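The arm that would not stop closing

29 August 2026

The fault showed up on a Monday and took us most of the week to pin down. I'm writing it up while I still remember the order of things.

The cell is the small one we call Mustar: one arm, two-finger gripper, marble-pattern top, fabric walls. The job is picking up toy tools by the handle and putting them down again. It had done that for months with only the usual small complaints.
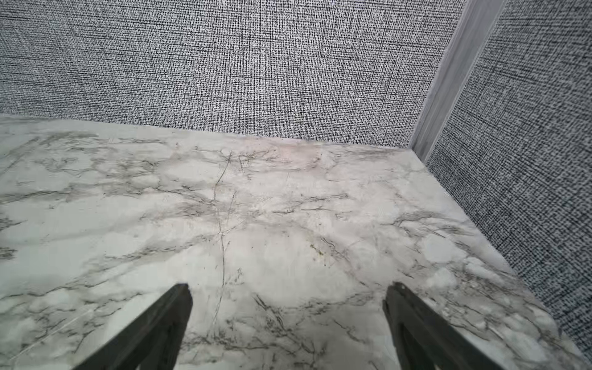
Boonsong Luangrath was running it when the gripper closed on a handle and kept pushing. The controller said the grip was done. The motor current said otherwise and stayed high for 34 seconds, until he hit the stop. He had reached in to free the tool first, and the fingers caught the edge of his glove. No injury, but it went in the log as a safety event, and it should have.

We locked the cell out and started with the boring checks. Wiring was fine. The supply was fine. The position reading on the gripper motor was off by 44 counts from the one we had saved in November, and it drifted further as the motor warmed up.

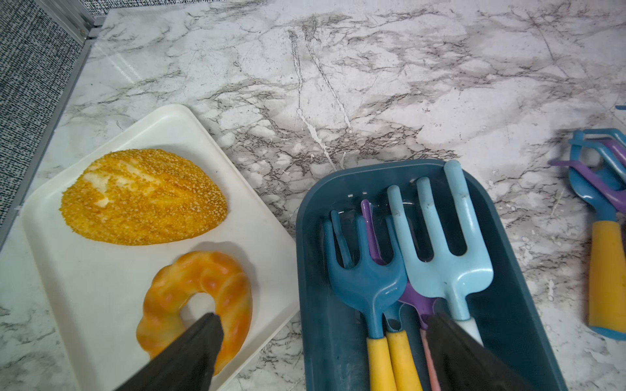
Bread on the tray, forks in the teal container.

So the controller thought the fingers were more open than they were, and it kept closing to make up the difference. There is a current limit meant to catch this. I had raised it myself during a test and never put it back -- that part is on me.

I posted a short version of this on the Vustarport board on Wednesday night.

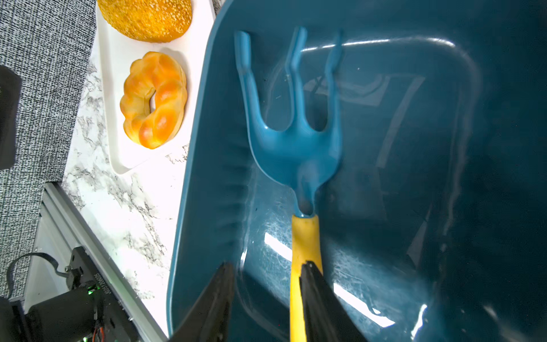

Leena Partanen wrote back that the current limit was only half of it. "Your stop should cut power to the gripper with no software in between," she said. "If a hand can get in there while the motor is live, fix that before you fix the drift."

She was right. We added a gate switch that drops gripper power directly, and I put the limit back to its old value. The motor was swapped on Thursday. After that we ran 4000 open-and-close cycles with nothing between the fingers, checking the reading every 11 minutes, and it held.

Then we went back to handles, at low speed. 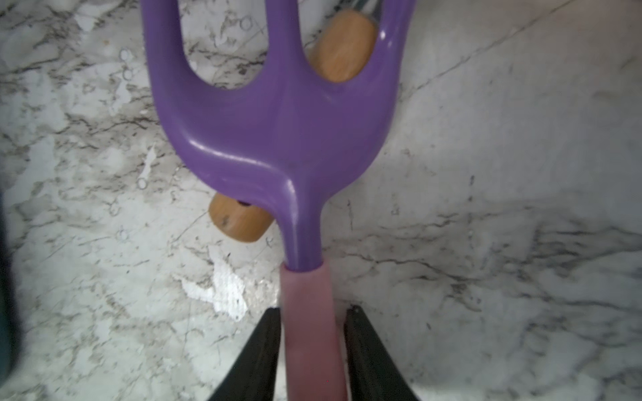 Gripper fingers on either side of the pink sleeve.

I still don't know why the old motor drifted. Veikko Koivisto has it on his bench and thinks the sensor magnet has come loose. If he finds something I'll add it to this post. The cell stays at low speed until then, and the limit now needs a second person to change it.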